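Fostering for Sirarside Cat Rescue – your questions, my answers

I'm Nusrat Weerasinghe and I look after the foster side of things at Sirarside. I get the same questions over and over in my inbox (I don't mind, I asked them all myself once!), so I've finally typed them up.

Do I need to have had a cat before?

Nope. I'd had one hamster and a lot of opinions. We pair every new foster home with somebody who's done it for a while, and you can text them at silly hours. Mine was Ruwan Liyanage, and I once sent him eleven pictures of a litter box.

How long does a cat stay?

Adults usually stay 30 days or less. Kittens stay until they've been fixed and had their shots, so if they come to you tiny it can be a good long while. Nursing moms are the longest haul of all. Tell me what you can manage and I'll try to match you with a cat who fits.

Who pays for stuff?

We cover vet bills, food and litter. You pick up supplies from the shed on Jirska Lane, any time after 9 in the morning. If you buy your own fancy treats that's on you, and I say that as a person with a cupboard full of fancy treats.

Which room should I use?

Start small. A bathroom or a spare bedroom with a door that really shuts is perfect, and after a few days you can let the cat explore. Before you do, go through the rest of the house and put away string, rubber bands, hair ties and anything little enough to swallow. Check your window screens too – a bored cat will lean on a loose one. And please look up your houseplants, especially lilies, which have to go. 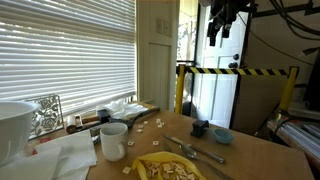 The table by the window, blinds down.

Can I foster if I have a dog?

Often, yes. Keep them apart at first and swap blankets so they get used to each other's smell. Tanvir Saha has two big hounds and has fostered 16 cats with us, and he still does the slow introduction every single time.

What if I fall in love and want to keep the cat?

Ha! Happens a lot. Foster homes get first say, but you have to tell us before we list the cat for adoption. Once somebody has an approved application in, I can't pull the cat back, however sad your email is. You'd fill out the same form as everyone else and pay the same fee.

I found a stray. Can I foster it through you?

Call me first. We have to have it scanned for a chip and put up a found notice, and there's a nine-day wait while we look for an owner. You can usually have the cat at your place for that stretch. It does sometimes end with the owner showing up, so be ready for that. My first stray was Trilell, a gray tabby, and her family came for her on the last evening. I cried in the car (happy for her, mostly).

What if it's just not working?

Tell me. We'll move the cat, and I won't be mad. I'd so much rather hear early on than have you both miserable behind a bathroom door.

How do I sign up?

Send me a note with your town, who lives with you and any pets. I'll call you back for a chat and we'll set up a home visit.

12 comments | 41 shares

Contact Sirarside Cat Rescue | © Sirarside Cat Rescue | Back to top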